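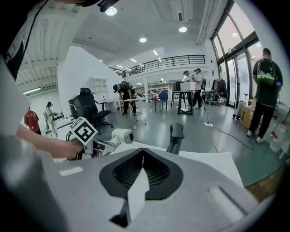

Main room, shelving by the partition wall, black mesh chair in front

Ticket 2191 — Wada, main room
Raised by: Kiros Gudeta
Status: open

White shelf unit up against the partition, cubbies still empty. Dont load it yet please — it rocks if you lean on it. Tightened 3 fixings at the back, bit better, not right. Packed one corner with card, no change. Think the floor dips there. Asked Drolora for adjustable feet, ref 1669, waiting.

Mesh chair can stay put for now. Will try moving unit along teh wall tomorow.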